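Kakholm Football Club: Player Pathway and Ground Access Grant
Interim progress report, second period, prepared for the Tilley Fund

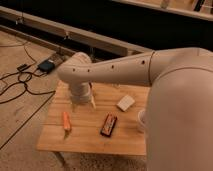
The grant covers two work packages: the youth-to-senior player pathway and the winter availability of the training ground. Both continued through the period without a change of scope. Work package one is on schedule. Work package two is 14 days behind, for reasons set out under Pitch and drainage. The indoor activity budget line was opened in November and is reported for the first time under Indoor hours. One purchase is still pending there, a table of adult height for the match analysis group, as the current one is too low for players to sit at for a full session. The quote from Coleo has been received and is within the line.

Player pathway

The under-19 squad registered 5 players who had not previously held a league registration. Two of these trained with the senior squad in every week of the period. The remaining three trained with the seniors on Tuesday evenings only, which matches the loading limits agreed with the fund at the start of the grant.

Senior minutes given to pathway players reached 595 in league matches. Cup minutes are recorded separately and are excluded from this figure, as the fund's guidance asks. Most of the minutes were at full back and in central midfield. No pathway player started in goal, and the goalkeeping part of the plan has been moved to the next period at the request of the head coach, Armindo Ramalho.

Retention is harder to report. One player left for a club closer to his college. He remains in the data until the end of the season under the definition in the grant letter, but the club does not expect him to return and has opened his place to the under-17 group.

Individual development plans are in place for all pathway players. The review cycle was changed from monthly to every six weeks. The monthly cycle produced plans with little new content, and the coaches asked for more match time between reviews. Sabine Steinbach has rewritten the plan template and reduced it to a single sheet. The earlier template is kept on file for comparison.

Pitch and drainage

Böttcher completed the survey of the lower training pitch and delivered the report in two parts. The first part confirmed that the main drain is sound. The second found that the lateral drains at the river end had silted up for most of their length and could not be cleared by jetting alone. The contractor recommended replacement of the laterals on that side and sand slitting across the affected area.

This was not in the original schedule. The club requested a revised price and a revised sequence of work, and Rainer Pfeiffer approved both within the contingency already held. No additional funding is requested. The delay stated at the top of this report comes entirely from the wait for pipe and from ground that was too soft to carry the trencher.

Sessions lost to a waterlogged surface during the period: 5. All of them were on the lower pitch. The upper pitch stayed open, but it carried more use than planned and the goalmouths are worn. Reseeding of the goalmouths is planned for spring and will be charged to the ordinary grounds budget.

Indoor hours

Indoor activity consists of strength sessions at the municipal hall and match analysis sessions for pathway players. Strength sessions ran each week except one, when the hall was closed for electrical work. Attendance was steady among the under-19s and lower among the under-17s, whose school timetable overlaps with the slot. A later slot has been requested from the hall.

Match analysis sessions are led by Si-eun Woo. The format is a short set of clips from the previous match, selected by unit (defense, midfield, attack), followed by written notes from each player. The written notes are now collected and attached to the development plans. Coaches report that the notes are uneven in quality. A short guide on what to write has been drafted and will be tried with the defensive unit first.

Spending

Work package one is slightly under budget because away travel for the under-19s was shared with the women's team on 2 occasions. Work package two is on budget after the use of contingency. The indoor line is underspent, and will stay so until the furniture order is placed and the hall invoices its second block. The full ledger has been sent separately by Henrike Vogler in the format the fund requires.

Risks

The main open risk is weather. If the river end is not dry enough to trench by the end of next month, the lateral replacement will move to the close season and the lower pitch will have to be closed after heavy rain for the rest of the winter.

The second risk is fixture congestion. The senior squad remains in the regional cup and has three postponed league matches to replay in midweek. This may raise the number of minutes available to pathway players, but it also puts them over the agreed weekly load. Ramalho will decide match by match, and any breach of the load limit will be logged and reported.

Planned for the next period

Lateral drain replacement and sand slitting, river end
Start of the goalkeeping part of the pathway plan
Second round of six-week plan reviews
Order and delivery of the analysis table
Move of the under-17 strength session to a later slot, subject to reply from the hall

Questions on the player data should go to Sabine Steinbach, and questions on the drainage contract to Rainer Pfeiffer.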